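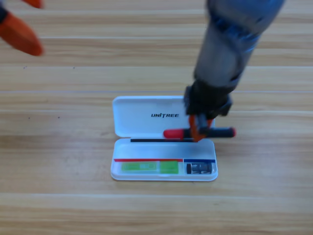 One parent in Cinton had given up on finding school supplies for her twins without a long drive, she told us, and now she can walk to them. The Achterberg supply swap is back for August, and what a start it has had! Neighbors brought in 3862 items over two weekends – notebooks, rulers, paints, even a globe – and 244 families have already signed up to take what they need, all for free. Doors open at 9 a.m. at the old Nandlow library, with a second room this year just for art supplies. Donations are still welcome at the side entrance until noon.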